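Conseils d'atelier : partager un poste de tri avec une cellule automatisée

Fiche mise à jour le 30 novembre 2018

L'atelier de reconditionnement de Rerummont traite des articles de sport retournés en magasin : volants, balles, grips, petites pièces de raquette. Depuis la mise en service de la cellule Urkbridge, la mise en bac des références courantes ne se fait plus à la main. Les opérateurs gardent le contrôle, les reprises et la préparation des gestes que la machine rejoue ensuite. Les points qui suivent viennent du cahier de poste.

Plan de travail
Poser un panneau clair et mat sur la table. Un plateau verni renvoie la lumière et fausse la détection des bords. Fixer le panneau par dessous, jamais avec un adhésif visible sur le dessus. Nettoyer au chiffon microfibre à peine humide, sans alcool sur les surfaces peintes.

Hauteur et posture
La table livrée avec la cellule était réglée pour la machine. Elle a été remontée de 43 mm après les premières plaintes d'épaule. Vérifier ce réglage à chaque changement d'équipe — les avant-bras doivent rester horizontaux quand les pinces sont tenues à mi-course.

Rythme
La cellule passe 800 pièces par poste de travail, contre 400 en manuel. L'écart se paie en aval : le contrôle visuel reçoit des lots plus gros et plus réguliers, sans les temps morts d'avant. Prévoir une rotation entre contrôle et démonstration toutes les deux heures. Deux heures de contrôle continu suffisent à faire monter les erreurs de lecture d'étiquette.

Répartition des tâches
Les pièces souples ou déformées restent au poste manuel. Les références rigides vont à la cellule. Pour un article nouveau, compter environ 122 démonstrations avant le premier essai automatique. Ce travail est à inscrire au planning comme une tâche à part entière, avec son temps propre. À Prusolville, il avait été logé dans les creux de la journée et les séries étaient inexploitables.

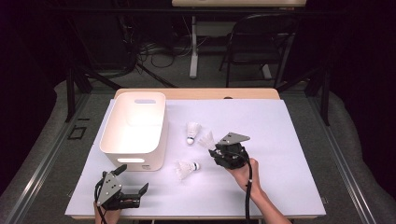 Les volants sont la référence la plus délicate du catalogue. La jupe se marque dès que la pression dépasse le réglage bas, et une pièce marquée part au rebut. Saisir par le bouchon quand il est accessible. Varier les positions de départ autour du bac : un volant debout, jupe vers le haut, ne se prend pas comme un volant couché sur le côté, et la série doit contenir les deux. Garder le bac ouvert, le grand côté dans l'axe de l'opérateur, une poignée découpée vers soi. Surveiller aussi le câble de chaque pince, qui descend vers le bord avant du panneau — lui laisser une boucle assez large pour que le poignet tourne sans tirer.

Entretien des pinces
Dépoussiérer les doigts en fin de poste, pinceau sec. Contrôler le serrage des vis de platine une fois par semaine, au tournevis dynamométrique. Un doigt qui revient mal se remplace, il ne se lime pas. Les jeux de rechange Ramalho sont au tiroir du bas ; signaler le dernier jeu entamé avant l'inventaire de décembre.

Arrêt et reprise
Après un arrêt d'urgence, vider le bac et recommencer la série au début. Une série reprise au milieu est à supprimer du lot.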